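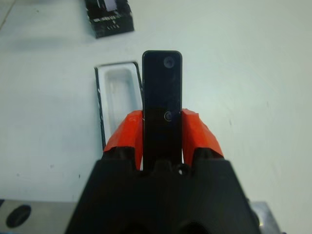
White top, faint specks and smudges.

October 2020. Bench cleaner, continued

Read the Marthorpe leaflet again, slowly this time. It claims their concentrate lifts "set-in marks" from matte surfaces without changing the finish. No mention of what the marks were, how old they were, or what they wiped with. I have seen plain water do well under those conditions.

Tried it on offcuts. Tea, marker, machine oil, left 2 days, then 30 strokes each with a damp cloth. Marthorpe on one set, dish soap on the other. Tea went with both. Oil went with both, soap a bit quicker if anything. Marker laughed at everything. Miklós thinks the Marthorpe pieces look brighter. I turned the offcuts over, shuffled them, and asked him to pick the bright ones. He picked a mix and said the light was bad.

Not proof of much. My strokes are surely not even, and I knew which cloth was which. Should have had Carmela do the wiping.

Dilution is another thing I don't trust. Label says 70 ml to the bucket, the leaflet says 135. Rang the supplier, got someone named Simon, who said either is fine. If either is fine, why print both? I used 70.

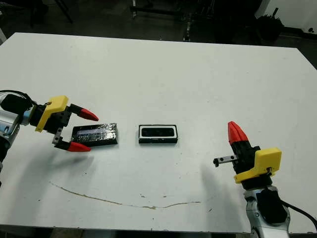 Domenica: You're being unfair to it. Fresh stains on clean offcuts was never the claim. Old marks that people have already scrubbed at are the hard case, and you haven't got any in your set. Also rinse your cloths, half of what you're calling residue is probably soap.

Fair point on the cloths. Less convinced on the rest, as the leaflet doesn't say "old" anywhere, but I'll leave a batch until November and see. Same three stains, plus coffee, which Zsófia says is worse than tea. She has offered no data.

The finish is what bothers me more. Rubbing a matte surface hard makes a shiny patch whatever is in the bucket, and a shiny patch looks clean from most angles. Must look at the offcuts with the lamp held low before anyone orders a drum of it.

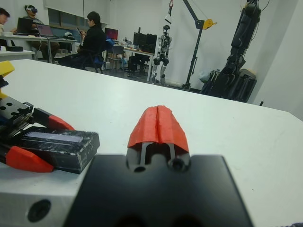
White top, looking across to the far edge.

To do: ask Georges for the old Brakolham cleaner, if any is left. Label the cloths. Blind the wiping.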